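Two sets of fingertips, one pencil case

Saturday, August 15, 2020

I said back in March that I would write up the gripper comparison once I had enough grasps on each set of tips. It took longer than planned, mostly because Ulberg shipped the first batch of pads in the wrong thickness and I had to wait for replacements.

The arms and the controller are the same as before. The only thing I changed was what goes on the ends of the fingers. Set one is the hard plastic tip that came with the Hitum gripper. Set two is the soft green pad from Ulberg, glued over the same finger. I kept the grip force at the default for both, then went back and tried it at 50 percent.

The test job is dull on purpose. Two baskets, a stapler and a pencil case on a table, and the arms move the small things in and out of the baskets. A person points at the next item and the operator goes for it.
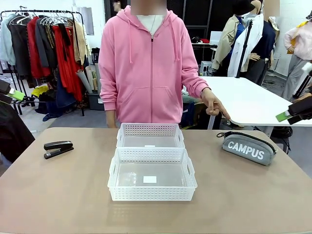 The stapler was no trouble with either set. It is stiff, it has flat sides, and if you come in a little crooked it turns to line up with the fingers. I dropped it twice all week, both times on the hard tips and both times because I closed too close to the hinge end.

Soft things are where the tips matter. Fabric folds away from a hard tip when you push down on it, so you end up pinching air or a tiny bit of cloth. With the green pads I could press lightly, close, and come up with enough material to lift. The downside is that the pads are thicker, so you lose some opening width, and they pick up lint. I wipe them with alcohol at the end of the day.

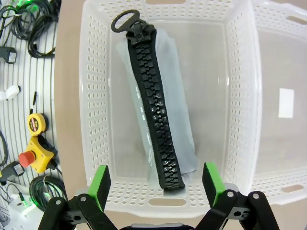

Getting down into a basket is the other problem. The walls are close and the finger linkage is wide, so I had to come in nearly straight down and give up on the nice angled approach I use on the open table. Adebisi, the teleop software I run, has a setting that slows the wrist near a surface, and I ended up leaving it on. It cost me time on every pick but I stopped bumping the rim.

I also went back and forth on the wrist cameras. The Cedimus units have a wide view, and up close they make everything look bigger than it is – a zipper can fill half the picture. I got used to it in a day. What I would like is a shorter minimum focus distance, and I may try a different lens before I spend money on new cameras.
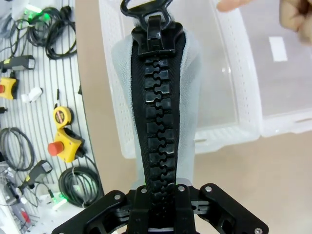
Zipper side toward the wrist camera, basket behind.

For the numbers people: I logged 37 soft grasps per set at default force. The pads won easily, and at 50 percent the gap got wider. I am leaving them on. Next is wear. Ulberg says to change the pads every 1,000 cycles and I want to see if the glue lasts that long.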